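Zwischenbericht zum Vorhaben »Gehörschutz und Augenschutz in kleinen Werkstätten«, Standort Stornano
Vorgelegt von: Kornél Csonka, Projektkoordination
Empfängerin: Frau Chathurika Hettiarachchi, Förderstelle

Sehr geehrte Frau Hettiarachchi,

mit diesem Bericht informiere ich Sie über den Stand der Arbeiten bis Ende Juni. Die Gliederung folgt Ihrer Vorlage. Den Punkt »Öffentlichkeitsarbeit« habe ich weggelassen, denn in diesem Zeitraum ist dazu nichts geschehen.

1. Beschaffung
Von den bewilligten 1000 Paar Gehörschutzstöpseln ist die ganze Menge eingetroffen. Die Bügelbrillen von Vindard kamen in zwei Teillieferungen. Bei der zweiten Lieferung fehlten die Gebrauchsanleitungen in deutscher Sprache, sie wurden auf unsere Bitte nachgeschickt. Die 100 Kapselgehörschützer von Tjoa sind bezahlt und im Lager in Stornano eingeräumt. Die Rechnung liegt dem Finanzteil bei.

2. Ausgabe an die Betriebe
Die Ausgabe hat Jennylyn Fajardo übernommen. Jeder Betrieb unterschreibt für die Menge, die er bekommt, und nennt eine Person, die für die Aufbewahrung zuständig ist. Das Verfahren ist einfach, aber es braucht mehr Zeit, als wir im Antrag geschrieben haben. Mehrere Schreinereien wollten zuerst wissen, ob die Kapseln auch mit Brille dicht sitzen. Diese Frage ist berechtigt. Dicke Brillenbügel heben das Dichtkissen an und die Dämmung wird schlechter. Wir haben deshalb das Merkblatt um einen Absatz über Brillenträger ergänzt und empfehlen dort in diesem Fall die Stöpsel.

3. Unterweisungen
Lilibeth Galang hat den Ablauf der Unterweisung neu geschrieben. Der erste Entwurf war zu lang und hatte zu viel Theorie über Dezibel. Jetzt beginnt man sofort mit dem Einsetzen der Stöpsel: Stöpsel rollen, Ohr mit der anderen Hand nach oben und hinten ziehen, einführen, festhalten, bis das Material sich ausgedehnt hat. Die meisten Teilnehmer hatten den Stöpsel vorher nicht tief genug eingesetzt, auch solche mit langer Berufserfahrung.
Die Unterweisung in Brastevcombe musste verschoben werden, weil der Raum belegt war. Ein neuer Termin ist mit dem Betriebsleiter abgesprochen.

4. Schwierigkeiten
Das Anlegen von Ersatzteilen ist noch nicht gelöst. Dichtkissen werden mit der Zeit hart und müssen getauscht werden, im Budget steht dafür aber kein eigener Posten. Mark Anthony Macapagal hat ein Angebot für Hygienesätze eingeholt. Wir bitten um Ihre Zustimmung, den Rest aus der Position »Transport« dafür zu verwenden – der Gesamtbetrag bleibt gleich.

5. Nächste Schritte
Bis zum Schlussbericht wollen wir die verschobene Unterweisung nachholen, die ausgegebenen Brillen auf Kratzer prüfen und die Rückmeldebögen auswerten. Bei den Bögen fehlen noch Antworten aus den Metallbetrieben. Frau Fajardo fragt dort telefonisch nach, am besten vor 9 Uhr, später geht in den Werkstätten niemand ans Telefon.

Mit freundlichen Grüßen
Kornél Csonka

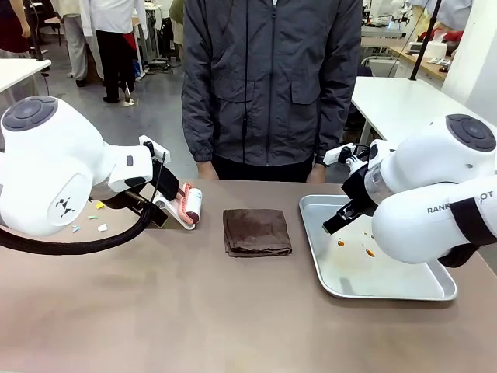
Wann muss ein Dichtkissen am Kapselgehörschützer getauscht werden?
Sobald es hart oder rissig ist oder nicht mehr rundum am Kopf anliegt, und sonst nach der Frist, die der Hersteller in der Gebrauchsanleitung angibt.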